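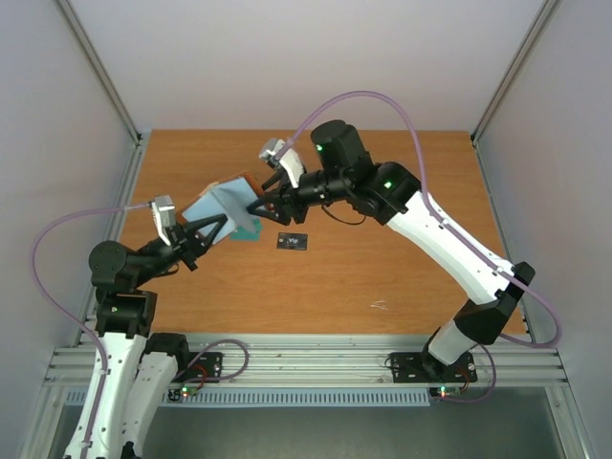
December, 11 in the evening

My ears are ringing again tonight, the left one more than the right. I went to the clinic in Abernathy this morning and waited almost two hours, although my appointment was at 9. The hearing test was in a small booth with a thick door. I had to press a button at each tone, and sometimes I pressed without being sure if there was a tone or only my own whistle.

Dr. Marchetti says I lost a little of the high sounds, and the ringing comes together with that. She was kind and spoke slowly, maybe for my ears, maybe for my English. There is no pill for it. She wants me to sleep with a soft noise in the room, to drink less coffee, and to write in this diary how loud it is. So: today, a six out of ten.

Kenji called after dinner. He had the same thing after his years in the printing shop, and he says that after roughly 30 weeks he stopped listening to it. I would like to believe him — he also told me my knee would be fine.

Now the fan is on, low. It covers the whistle a little, but my feet are cold. Tomorrow I must look for the thick socks.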